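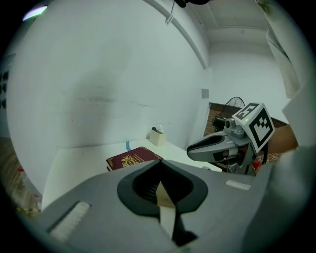

Regripping a Golf Club at the Workbench

Print this page | E-mail this page
August 2021 | Workshop Tips Desk

Clamp the shaft in a rubber vise block, face square to the bench. Slit the old grip with a hook blade, cutting away from the hand. Peel it off and scrape the tape residue down to bare shaft.

Apply one layer of double-sided tape, leaving a short overhang at the butt end. Twist the overhang and tuck it inside the shaft.

Plug the vent hole with a tee, pour solvent into the new grip, and tip it over the tape. Slide the grip on in one push — a pause halfway usually means starting over. Align the logo before the solvent flashes off.

Leave the club for 6 hours. Graphite shafts need lighter clamp pressure than steel.

A lightly worn grip can be cleaned with dish soap and a nylon brush. Rinse and towel dry.

Home | Workshop | Garage | Sports Gear | Back to top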